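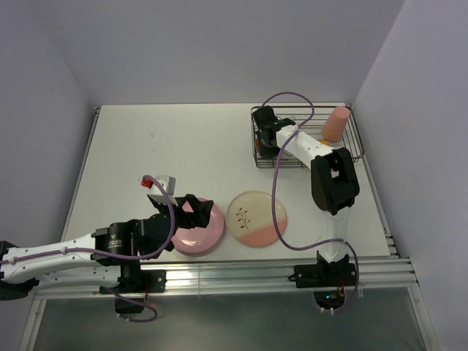

My voice is gone and I regret nothing

November, by the Espinoza Road blogger
Print | E-mail this post

So I finally went to a Hevby home game, and wow, my ears are still ringing! My cousin had a spare ticket in row 12, right behind the drum section (yes, drums, for the whole game), and by halftime I was yelling at the referee like I'd been doing it all my life. We were down 20 to 14 against Bollik and I was sure it was over. Then came a 50-yard pass down the left side, and the lady next to me grabbed my arm so hard I spilled my cocoa all over both of us. Neither of us cared.

We won by a point. I hugged four strangers.
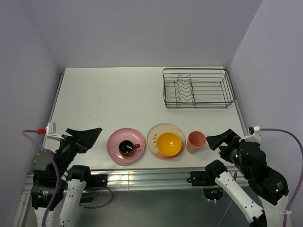 Getting there

Park at the Gemard lot and walk. The lot by the stadium fills up before noon, and I sat in line for it long enough to miss the kickoff. Bring a cushion too, those benches are cold!

Contact | © Espinoza Road | Back to top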